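Teaching the Grippers to Do Chores

I showed up to the Studa student club expecting soldering irons, and somebody handed me a gripper and pointed me at the kitchen. Fine by me – I can tidy a kitchen! The club's summer project is called Firnon, and the plan is to collect 1,042 short recordings of people doing ordinary chores, each one done by hand with a gripper, so a robot arm can learn from them later. They had 574 when I joined in.

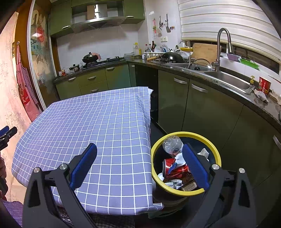

Trash is my favorite chore on the list, mostly because crushed cans and crumpled tissues behave so differently when you squeeze them. My first 33 tries were pretty bad (I closed the fingers way too fast), and a very patient sophomore kept telling me to slow down. So I slowed down. By the afternoon I was a little bit hooked, and my wrist was killing me.

The club takes its robot to the Stedska student competition in January, with 2 teams entered, and they're already arguing over which one gets the dishes.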